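Caderno da oficina – cestaria, tingimento e acabamentos
Novembro, terça-feira

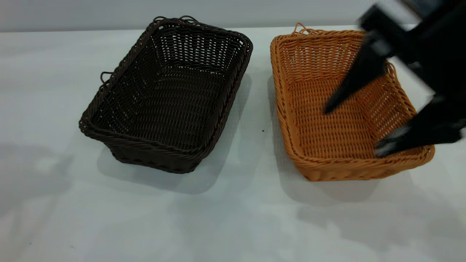
Caderno 6, p. 33

Comecei cedo, antes das oito, porque queria apanhar a tina ainda livre. A casca de noz estava de molho desde a semana passada e o cheiro já se sentia na escada. Cheiro bom, para mim. A Yetunde Fashola diz que é cheiro de cave inundada, mas ela também põe vinagre em tudo e não se queixa.

Assunto do dia: perceber de uma vez por que razão o vime descascado aceita a cor tão mal nas pontas grossas e tão bem nas finas. Ando com isto desde o verão e hoje tenho finalmente qualquer coisa que parece uma resposta!

Material: vime branco do molho Clatum (o mais claro, cortado no inverno), vime cozido do molho Hevden e um punhado de varas com casca que sobraram do curso de iniciação. Separei tudo por grossura a olho, como sempre. Tenho de arranjar um calibre decente. A bitola de cartão que fiz na primavera já está tão mole que passa tudo.

Banho A: 200 g de casca de noz seca, fervida uma hora e deixada a repousar. Coado duas vezes por pano de algodão. Sem mordente.
Banho B: o mesmo, com uma colher de café de sulfato de ferro dissolvida à parte e deitada no fim, já com o lume apagado.
Banho C: o resto do banho velho, que ninguém etiquetou. Acho que é amieiro. Pode ser amieiro com qualquer outra coisa.

(Lembrete para todos, eu incluída: ETIQUETAR OS FRASCOS. Fita e lápis, que a caneta desbota com o vapor.)

9h40. Meti as varas no banho A em feixes atados com ráfia. Primeiro erro, e erro antigo: atei com força e onde a ráfia aperta fica um anel claro. Desatei tudo e voltei a atar com uma volta frouxa em oito, que a Adesuwa Okoro me ensinou quando cá esteve a dar o módulo de fundos ovais. Resulta muito melhor. O feixe abre no banho como um leque e a tinta chega a todo o lado.

Enquanto aquilo trabalhava, fiquei a reler os meus apontamentos do módulo dela. Copio para aqui o que interessa, porque o outro caderno está a desfazer-se:

– num cesto de base retangular, as varas da base mandam em tudo. Se a base torce, o cesto torce, e não há rebordo que o salve.
– as varas de canto querem-se um nada mais grossas do que as do lado. Se forem iguais, o canto cede para dentro ao fim de uns meses de uso.
– virar para cima com o material bem húmido e deixar atado uma noite inteira. Uma noite, não duas horas (isto estava sublinhado três vezes).
– rebordo entrançado: contar com muito mais comprimento do que parece preciso. A Adesuwa usa a altura do cesto e mais meio braço. O meio braço dela, que é comprido.
– asas: meter a alma da asa antes de fechar o rebordo. Eu continuo a esquecer-me e a abrir caminho depois com o furador, o que funciona mas fica feio por dentro.

Sobre isto do rebordo, pus-me a pensar numa coisa que me entusiasma há anos, que é a maneira como um bordo mais grosso muda a leitura do cesto inteiro. Um corpo de malha apertada com um rebordo fino parece sempre inacabado, mesmo quando está tecnicamente perfeito. Dá-se-lhe uma trança gorda a toda a volta, com os cantos arredondados, e a peça assenta. Acontece até no rattan sintético escuro, quase preto, que se vende em qualquer loja de casa: a trança torcida em cima é que segura o olhar. Gosto muito de estudar essas peças, por mais que os puristas torçam o nariz. A fibra sintética não tem ponta grossa nem ponta fina, e por isso mostra o desenho da trama sem desculpas. Para ensinar leitura de trama é ótimo material.

11h15. Tirei o primeiro feixe. Notas por grossura:

Varas finas, Clatum: castanho quente, muito igual. Lindo. Um tom de crosta de pão.
Varas médias, Clatum: mais pálidas, com a metade de baixo quase dois tons abaixo.
Varas grossas, Clatum: manchadas. A cor ficou à superfície e limpa-se em parte com o polegar.
Varas finas, Hevden: mais escuras, como se esperava, já partiam de um tom acamurçado.
Varas grossas, Hevden: melhores do que as grossas Clatum. E isto é que é interessante!

O cozido aceita melhor na ponta grossa. A minha teoria até aqui era que o problema vinha do tempo de banho, e por isso fui sempre aumentando o tempo, sem ganhar nada. Hoje cortei uma vara grossa Clatum ao meio, no sentido do comprimento, e vê-se que a tinta entrou só uma película. Na Hevden entrou mais. A cozedura com casca deve abrir caminho, ou então lavar qualquer coisa que o branco ainda tem. Não sei qual das duas e não tenho maneira de saber aqui na oficina, mas posso experimentar uma fervura prévia ao vime branco, só com água, e ver se ele se porta como o cozido.

Pus logo um feixe de grossas Clatum a ferver em água limpa. Quarenta minutos. A panela grande está com a tampa empenada e perde vapor, foi preciso ir acrescentando água.

Pausa para comer. Sopa. A Yetunde apareceu com um saco de cascas de cebola, que anda a juntar desde setembro, e quer fazer um banho amarelo para a encomenda da padaria. Combinámos que usa a tina pequena de quinta em diante. Ela quer tramar faixas amarelas num corpo cru, com as faixas em espinha. Desenhou-me aquilo nas costas de um recibo e fiquei com vontade de largar tudo e ir ajudar.

14h. Feixe fervido, passado para o banho A ainda quente. Nos entretantos, banho B com varas de casca. Desilusão: a casca não quer saber do ferro, ficou exatamente como entrou, talvez um pouco mais baça. Em compensação, duas varas que tinham a casca esfolada apanharam ali um cinzento-azulado magnífico nas feridas. Dá ideias. Raspar a casca de propósito, em espiral, antes do banho? Faria uma vara riscada, clara e escura, e ao tramar o risco ia aparecendo e desaparecendo. Quero muito experimentar isto numa tampa.

Cuidado com o ferro: pouco, e lavar bem no fim. Com ferro a mais o vime fica quebradiço, já perdi assim um molho inteiro. Luvas sempre. E não usar a panela do ferro para mais nada, está marcada com arame na asa.

15h30. RESULTADO. As grossas Clatum fervidas saíram do banho A com cor quase até ao pé! Continua a haver diferença entre a ponta e a base, mas é uma diferença que se pode tramar à vontade, e até fica viva. Cortei outra ao meio: a tinta entrou nitidamente mais fundo do que de manhã. Andei com a vara pela oficina a mostrá-la a toda a gente, incluindo ao senhor que vinha entregar a lenha e que foi muito simpático.

Antes de me entusiasmar mais, o que falta confirmar:
Se a vara fervida e depois tingida se mantém flexível. Dobrei seis e partiu uma, mas tinha nó.
Se a cor aguenta luz. Vou pôr amostras na janela sul, metade tapada com cartão, e só olho para elas na primavera.
Se aguenta voltar a ser molhada para tecer. Isto é o mais sério, porque de nada serve uma cor que sai na mão.
Se quarenta minutos são precisos ou se vinte chegam. Poupava-se gás.

Banho C: afinal saiu um bege rosado. Não faço ideia do que é. Guardei meio litro num frasco e escrevi na fita "bege rosado misterioso, novembro". Se alguém se lembrar do que lá deitou, que escreva ao lado.

Outras coisas da oficina:

O furador de cabo curto voltou da afiação e está ótimo. O podão ainda não.

O livro das bases retangulares que encomendámos à Bashir chegou com duas páginas trocadas, mas os esquemas estão todos. Tem um capítulo inteiro sobre asas pequenas em laço, fixas ao rebordo, com três maneiras de as prender. A segunda é nova para mim: a ponta da asa desce ao lado da vara de canto, dá a volta por baixo da terceira carreira e sobe outra vez. Puxei por uma, feita à pressa num resto de cesto, com força, e não se mexeu. Vou passar a usá-la nos tabuleiros.

Pedido de vime para a próxima época: a Clurnumach só aceita encomendas até ao fim do mês. Proponho dois terços branco e um terço cozido, e desta vez mais grosso do que fino, já que agora há esperança para as pontas grossas. No ano passado ficámos com cerca de 8 kg de fino parado, que já está demasiado seco para qualquer coisa que não seja acender a salamandra. Quem discordar fale comigo antes de sexta.

17h20. Pendurei os feixes de cabeça para baixo na trave do fundo, bem afastados da chaminé. Lavei as tinas. O banho A ainda tem força para mais uma volta, deixei-o tapado no balde azul, com etiqueta (vejam lá). Amanhã de manhã: molhar duas varas de cada lote e tecer uma amostra pequena, dez carreiras, a ver se largam cor no pano branco.

Faltam-me luvas do tamanho médio.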